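The mug problem, or why I'm still not sold on our robot club

I joined the Predwood robotics club in the fall mostly because a neighbor's kid was in it and they wanted another adult in the room. I write billing software for a living. I had no strong feelings about robots. Eight months later I have a few, and most of them are doubts.

The club entered the Sindex student challenge this year, the simulation division. Teams never touch hardware. You get a virtual arm, a virtual table and a list of chores, and your code has to do the chores. Ours was called "stand and place." A mug starts on its side, the arm has to take hold of it, set it upright and let go without knocking it over. A three-year-old does this between bites of toast.

I was told it would take a couple of weeks. We started after winter break and we were still at it when the snow was gone. 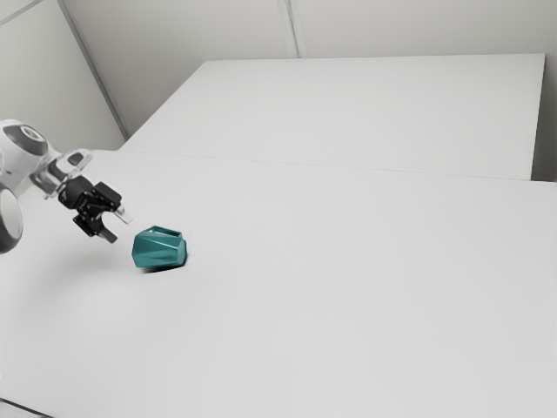 My first complaint is with how the thing gets scored. Our best submission ran 102 trials and passed 67 of them, and when that number came back the kids cheered like they'd won the state title. I didn't want to be the sour one, so I ate my pizza. But think about a dishwasher that breaks a third of the plates. You would drive it back to the store the same afternoon. In this hobby it gets you a certificate and a place in the regional round in Grurnberg.

My second complaint is that the simulator is too kind. The light never changes. There is no coffee ring on the table, no cat, no elbow. The students know this, to be fair to them, and one of the older ones gave a good short talk on it at the parents' night, with a chart I still have on my fridge. The project materials say skills learned in simulation "transfer." Maybe. I asked how well, and I got a link to a video with music on it.

The code is named Su, by the way. I never found out why. Su has 15 settings that matter and a pile that don't, and we spent most of the spring arguing over which were which. The one that ate the most evenings was where the fingers should go. Half the group wanted to squeeze the mug from the outside, across the body. The other half wanted one finger in and one out, pinching the wall. I sided with the outside people, on the grounds that it's how I would pick up something I'd dropped in the sink.

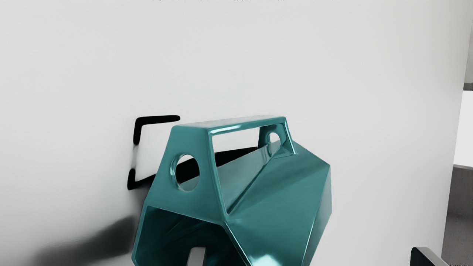 Reading the rules again in April, I saw that they don't say a word about how you grip the mug, only how it ends up. So the argument was ours to settle, and we settled it badly, by vote. Pinching won. I lost and I'm still a little annoyed. With one finger inside the hollow of the mug and the other well out to the right of it, you are asking a lot of whoever picked the closing point. Those slanted sides don't help either -- a flat pad against a surface that leans away from it is not my idea of a firm hold. The students' reply was that the contact model would handle it. I wrote "contact model" on the whiteboard with a question mark and somebody erased the question mark.

Would I tell another parent to sign their kid up? Yes, with conditions. Ask what happens to the failed trials. In our club they were thrown out for the first 8 weeks, and all that time we were tuning by feel and calling it progress. Once the kids began saving the failures and going through them one at a time, they got sharper fast. They argued better, too. I'd pay the dues again for that part alone.

Regionals are in July. I'm driving one of the cars. I've asked for a real mug to be on the table while we wait for results, and so far the answer is that they'll think about it.

Posted May 2026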